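Plakstead Community Kitchen
Pre-Bake Safety and Hygiene Checklist, with comments
Completed 17th March, before the cookie sale bake
Batch planned: 291 cookies, oatmeal and plain shortbread

Mark each line OK, FIX or N/A. Write a comment for anything that is not OK.

Section A. Surfaces and hands

1. Work tables washed, rinsed and sanitized: OK
Comment: Both long tables done. Let the sanitizer air dry. Do not wipe it off with a dish towel.

2. Hand sink has soap, paper towels and hot water: FIX
Comment: Soap was down to the last inch. Refilled from the store closet. The towel holder still jams when it is full, so load it halfway.

3. Items not used for food moved off the prep tables before flour comes out: OK
Comment: Check again after lunch.
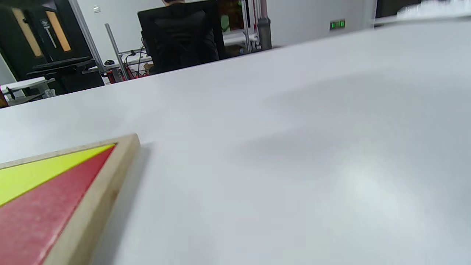
4. Hair tied back or covered, rings off, sleeves up: OK

5. Gloves in small, medium and large: FIX
Comment: No small left. Two boxes added to the Tukport order. Change gloves after handling raw egg, after touching the trash lid and after any break.

Section B. Ovens and mixer

6. Left oven holds temperature: OK
Comment: Set to 350, oven thermometer read 350 after 20 minutes.

7. Right oven holds temperature: FIX
Comment: Runs 15 degrees hot at the back. Turn trays at the halfway point and keep shortbread out of it until it has been looked at. Last serviced in July.

8. Grodex stand mixer, guard and cord: OK
Comment: Guard clicks shut. Cord has no cuts. Unplug before changing the paddle.

9. Oven mitts dry and free of holes: FIX
Comment: One pair thrown out, worn through at the thumb. Three good pairs left.

Section C. Ingredients and allergens

10. Butter and eggs at 40 degrees or below: OK
Comment: Fridge at 38. Butter for the first batch may come out one hour ahead.

11. Flour bins closed and dated: OK
Comment: Opened an 800 g bag of rye for the Baranauskienė honey cookies. It goes in its own bin with its own scoop.

12. Nuts kept apart from all other dry goods: OK
Comment: Walnuts on the bottom shelf, lid taped. Walnut cookies are baked last.

13. Labels list wheat, milk, egg and nuts where they apply: FIX
Comment: Shortbread label left off milk. Reprint before packing. We have 1,000 blank labels, so throw the old ones away.
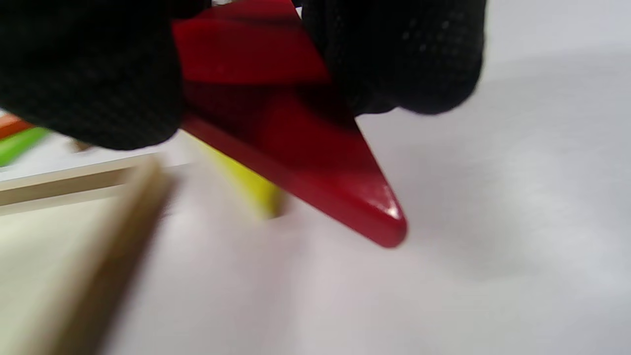 Gloved hands holding a red triangular piece.

Section D. Cooling and packing

14. Cooling racks clean and off the floor: OK

15. Cookies fully cool before bagging: N/A
Comment: Check at packing time. Warm cookies fog the bag and go soft by morning.

16. Fire blanket and extinguisher in reach: OK
Comment: Extinguisher gauge in the green. Flour sacks moved from in front of it.

Open items: 2, 5, 7, 9, 13. Recheck 13 before any bag is sealed.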